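Wenditz puts two hand-held grippers head to head, and I got to watch

Wed 22 May

I've been bugging Jean McIver at Wenditz since January to let me come see the new hand-held grippers, and this week she finally gave in! If you missed my earlier post, the shop is choosing between two sets of fingers for its data collection handles. One comes from Adside and the other from Tosh, and both fit the same body, so you can swap them between runs and keep everything else the same (camera, cables, software, the lot).

The job is simple stuff you'd do in your own kitchen. There's a little wire shelf and a round yellow-green piece of translucent ware, and you have to pick the thing up, put it on the shelf, and bring it back again. You hold a gripper in each hand and work both at once. Jean makes it look easy. I was hopeless at it for the first few tries — your hands want to do things the fingers can't. 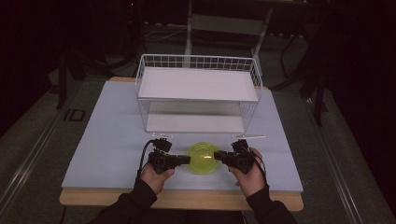

The plan is 3000 pick-ups for each set of fingers, split over four people, and they are well into the Adside half. Each person does 40 in a row and then takes a break, because your wrists really do start to complain. I did 12 and was happy to hand the grippers back.

So which one is better? Jean wouldn't give me a straight answer, and I did ask more than once. She likes how the Adside fingers hold on to smooth plastic, but she says they wear faster than she'd hoped and she is tired of trimming the edges. The Tosh ones are stiffer and should last longer. Her worry there is thin rims, which tend to slip if you come in at a bad angle. She has a spreadsheet with 68 dropped items in it already, each with a note on what went wrong, and I would happily have spent the whole afternoon reading it (she took the laptop away).

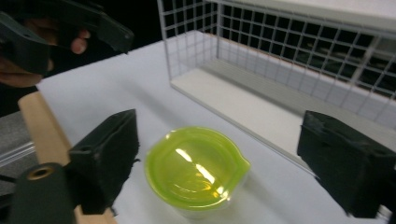
The part I didn't expect to care about was the cameras. Each gripper has its own, and the view from down there is very different from what you see standing at the table. Jean played a few runs back for me and pointed out how shiny plastic throws highlights all over the place when the lights are up high. They've tried two lens settings so far, and she wants to try a third before the Tosh half starts. The recording side runs on Pidine, which she told me has been solid apart from one long morning when the left and right clips were out of step.

Next up are mugs, a colander and some soft packaging, and I've been promised another visit once both halves are done. Jean says she'll share the full drop numbers for each set of fingers then, and I'll post them as soon as I have them. If there's an object you'd like to see them try, leave it in the comments and I'll pass it along!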